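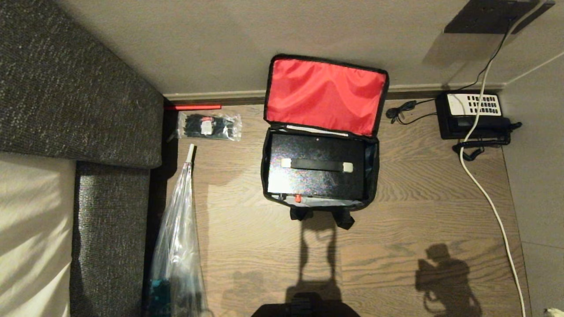 The red-lined bag on the floor by the sofa.

I figured a student robotics club would meet in a lab. Brendcombe's meets next to a gray sofa, and I loved it right away! Phúc Văn runs the Bellar project, which has eaten $434 and most of January (plus, he admits, a chemistry grade).

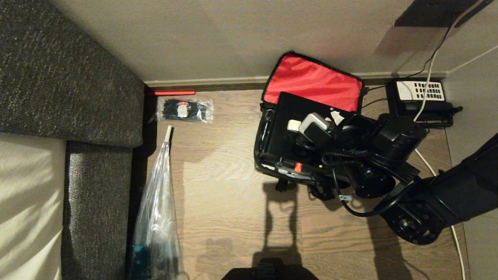 Bellar's arm over the open bag.

I stayed until dinner, asking way too many questions. Next stop for the club is the Drodthorpe meet, and I've already begged for a seat in the van.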